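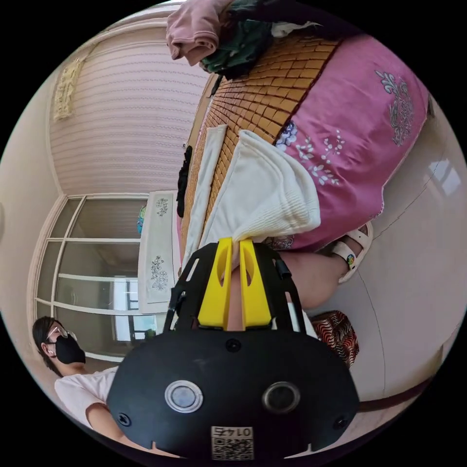

Figure 2. Woven bamboo mat on a bed, with a white knitted cloth. Photo: the author.

This website uses cookies to improve your reading experience. Accept all | Manage settings

Shares 16 | Comments 2

4. Bed coverings in the warm season

4.1 Material and households

In the previous section we presented the rooms in which people sleep and the times when windows are opened. In the present section we turn to the bed itself, and especially to the layer which is in contact with the body. Many studies of sleep in warm homes give much attention to air temperature and very little to this layer. It is often reduced to one line in the table of methods, where we read only that "light bedding" was used. In our opinion this is not sufficient, as the word "light" was understood in very different ways by the people who answered our questions.

The questionnaire was given to 774 adults living in 620 households in the towns of Kutlow and Bollidow. Both towns lie in the Bresa lowland and have similar summers, with high humidity and little wind at night. Kutlow is the older of the two and has many narrow houses with thick walls. Bollidow has grown mostly in the last decades along the river Ren, and most of its people live in apartments. The questionnaire was filled out in August, when the warm bedding had already been put away in nearly all homes. After it we made longer interviews in 16 households, chosen so that both towns and all age groups were present.

We asked each person to name every layer between the mattress and the skin, beginning from the bottom. We did not give a list to choose from. This decision made the coding slower, but it protected us from our own words. For example, several people do not call a mat "bedding" at all. For them it belongs to the furniture, the same as the bed board, and they would not have mentioned it if we had asked simply about sheets and blankets.

4.2 Three ways of using a mat

Among the people who use a woven mat in summer, we found three arrangements. In the first, the mat is laid directly on the mattress and the person lies on it without any sheet. In the second, a thin cotton sheet is spread on top of the mat. In the third, the mat is bare, but one or more smaller textiles are kept on it and moved during the night according to need. These can be a towel, a knitted cloth, a child's blanket or an old shirt. In Figure 2 a bamboo mat covers the bed surface, and the white cloth has a soft ribbed texture. Such a difference between a hard, smooth surface and a soft one was mentioned again and again in the interviews.

The first arrangement was described mostly by older people. They valued the feeling of coolness when one lies down, and some of them said that a sheet "closes" the mat and makes it useless. The second arrangement was more frequent in Bollidow, where people more often complained that the mat leaves marks on the skin or catches the hair. The third arrangement was found in both towns. We consider it the most interesting one for the present paper, because it cannot be described by a fixed list of layers. The same bed has one thermal character at ten in the evening and another one before sunrise.

One woman in Kutlow explained that she puts a cloth under her knees when she falls asleep and finds it on her stomach in the morning. A man from the same street uses a folded towel below the neck, as his pillow becomes too warm, and takes it away when the air becomes cooler. In a house near the Ren, two sisters share a wide bed with a mat, and each has her own cloth, while the larger blanket stays folded at the foot of the bed and is not opened before autumn. Small habits of this kind are difficult to remember in a questionnaire. They came out only when we sat in the kitchen with people and let them tell the whole night from the beginning. 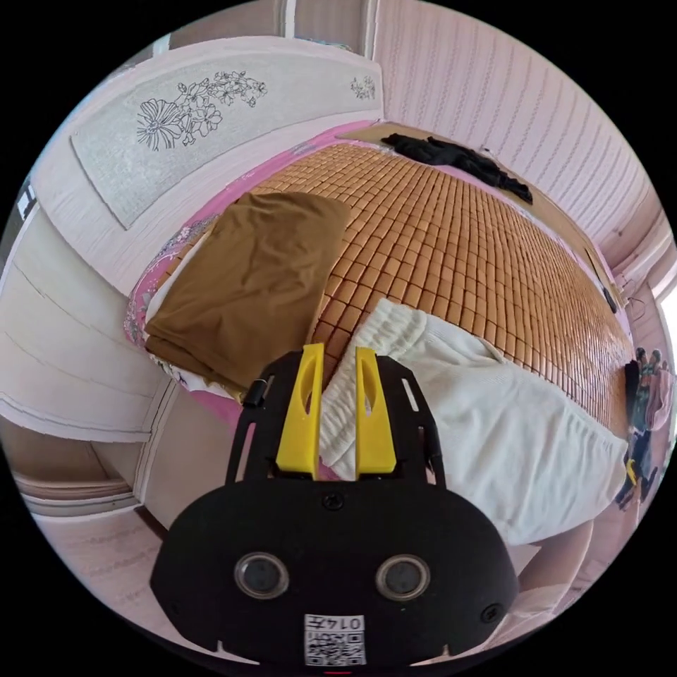 The covering of the stomach deserves a separate remark. In nearly all interviews, also with people who said they feel very hot, some textile was placed over the middle part of the body. The reasons given were different. Parents repeated what their own parents had told them, that a cold stomach brings illness. Younger people did not believe this, but they said that they cannot fall asleep with nothing on them. We do not try to decide here if the custom has a medical basis. For our question it is enough that the custom exists, and that a model which supposes an uncovered sleeper will give a wrong estimate for these homes.

4.3 Washing and care

The choice of a covering depends also on the work that it makes. A mat is wiped and then dried in the shade; a sheet must be washed, hung, and in many homes ironed. In humid weeks a sheet may need more than one day to dry on an indoor line, and for families in small apartments this is a serious matter. Several people in Bollidow had left the second arrangement for the third one for this reason only. A small cloth dries quickly on the back of a chair.

The opinions about how to wipe a mat were strong and often opposite to each other. Some use only clear water. Others add a little vinegar, or wipe the mat with tea that was left from the afternoon. Direct sun was avoided by most people, who believe that it makes bamboo brittle, but a few families in the old part of Kutlow put their mats on the roof every morning and were satisfied with them. Knitted cloths were said to become softer with the years, and this was given as a reason to keep them even when the edge was already torn. We met the same attachment in connection with mats. A mat which had taken a darker color was preferred to a new one, and two families had moved an old mat from one house to another although a new mat was cheap and easy to find.

4.4 Limits of the data

Three limits must be mentioned. First, the answers come from memory and describe a usual night, but in many homes there is perhaps no usual night. Second, people tidied the bedroom before our visit, so that the bed we were shown is not always the bed in which they sleep. We asked them not to do this, without much success. Third, we did not measure the temperature at the surface of the mat. The word "cool" in this section is always the word of the people we interviewed, and it should not be read as a physical value.

There is also a difficulty of translation. The local language has one word for a mat used on the floor and another for a mat used on the bed, and a third word, now rare, for a mat narrow enough for one child. In English we have written "mat" for all of them. Where the difference was important for the meaning, we have added the place of use in the coding sheet. The words for small cloths were even less stable, and in some families the name depended on the person to whom the cloth belonged and had no connection with its form or fiber.

In Section 5 we compare the three arrangements with the reported hours of waking, first for Kutlow and then for Bollidow. The households that use an electric fan directed at the bed are treated separately there.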